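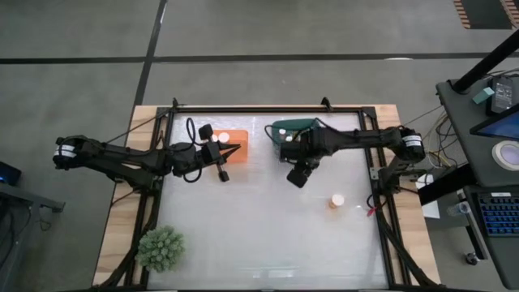 Pidberg Bench & Shop Forum > Workbenches > Glossy top, wood sides, would you change it?

rustyvise
Posted 7:40 am
Quick one before work. Bench is basicly done. Black metal profile frame around the middle, glossy whitish gray top in it, pale wood section down each side. Smooth gray floor under it.

Problem is glare. Lights overhead bounce right back off the shiny part, worst near the front edge where I look most. Wood sides are fine. Thinking of swapping the middle for something matte, or just sanding the shine off. Anybody done either one? Don't want to spend much.

Also the orange bin at the upper left is staying unless someone talks me out of it. Bottles with the white caps live in there.

tallowandtow
Do NOT sand it. Tried that on a shiny top two winters ago. Looked great for a week then every smudge stuck to it. Pencil too. Ended up flipping the panel over.

Move the lights first. Free.

Yan
agree on lights. mine were straight overhead, shifted them out toward the back wall and tilted a bit. most of the glare gone. took an evening

millpond_k
Disagree. Moving lights just moves the hot spot. Stand on the other side of the bench and there it is again. If you work from more than one side you need a matte top, period.

Get a cutting mat if you don't want to commit. Tape the corners. Done.

rustyvise
Cutting mat is not a bad idea. Would have to be a big one tho. I do like how fast the glossy wipes down, glue pops right off with a plastic scraper.

tallowandtow
Which is the whole reason to keep it!! Matte tops hold on to everything. I had a gray one, had to scrub it with a brush like a kitchen floor.

jmiranda_wood
Josué Miranda here, some of you know me from the old Irkeck board. Leave the top alone and worry about the wood. Are those side sections finished with anything? You've got plank joints running through them and bare wood next to a metal rail is going to move. Mine opened up in December when the heat came on. Wide enough to lose a drill bit in. Did lose a drill bit in it.

Two coats of oil at least, ends too. People skip the ends.

rustyvise
One coat so far. Didn't do the ends, no. Ugh. Can I do them without pulling the planks?

jmiranda_wood
If you can get a rag on it, yes. If not, back the screws off a little and slide them out. Are the screw holes slotted underneath?

rustyvise
Round holes. Just drilled straight thru.

jmiranda_wood
Then slot them while you're in there. Rat tail file, 2 minutes a hole. Wood has to have somewhere to go.

millpond_k
Or skip the wood? Never got the point of mixing. You now have three surfaces and two of them need babysitting. Whole top in one material, one height, done.

Yan
wood sides are nice to lean on and you can screw into them. can't screw into a shiny panel. well you can once

millpond_k
Fair. Still think the height thing matters. Anything big you slide across is going to catch where the wood meets the rail. Is yours flush?

rustyvise
Left side yes. Right side is a hair proud, you feel it with a fingernail. Was going to shim but never did – might just plane it when the planks are out.

tallowandtow
Shim. You can take a shim back out.

oddsocks101
Nobody asked but bottles in an open bin on the bench top drive me nuts. Knock the bin, they all go over. Put a divider in or stand them in a rack. I used a Prutora drawer insert cut down, fits ok, a bit wobbly. $40 for plastic which is nuts, but I haven't spilled since.

rustyvise
What's in them is mostly water and soap so not a tragedy. But yeah, the divider I could do from scrap. Bin stays orange, I can find it from across the room.

oddsocks101
Label the caps then. All white caps = you will grab the wrong one. I put oil on a glue joint that way.

Yan
lol same but window cleaner

shopcat
Question about the little black clamps on the back rail, do you leave them on there all the time? I keep mine on the rail too and my brother in law says it's lazy. I say it's storage.

rustyvise
All the time. They hold stuff when I need it and otherwise they just sit there. One near the corner, one more to the right, I move them around. Storage, tell him.

jmiranda_wood
Check the corner plates while you're at it. Mine worked loose after a couple of months, whole frame went out of square, around half an inch corner to corner. Measure both diagonals. Should match.

rustyvise
Just ran out with the tape. 141 cm one way, and the other... also 141. Ok good. Tightened them anyhow.

millpond_k
Centimeters, fancy

rustyvise
It was the tape that was closest.

Plan for now: shift the lights, oil the ends, file the slots, shim the right side. If the glare still bugs me then cutting mat. Not sanding. Thanks all, gotta run

tallowandtow
Good call on not sanding.

millpond_k
You'll be buying the mat by spring.

jmiranda_wood
Wipe the extra oil off after 15 or it gets gummy. And lay the rags out flat outside to dry, don't ball them up in the trash.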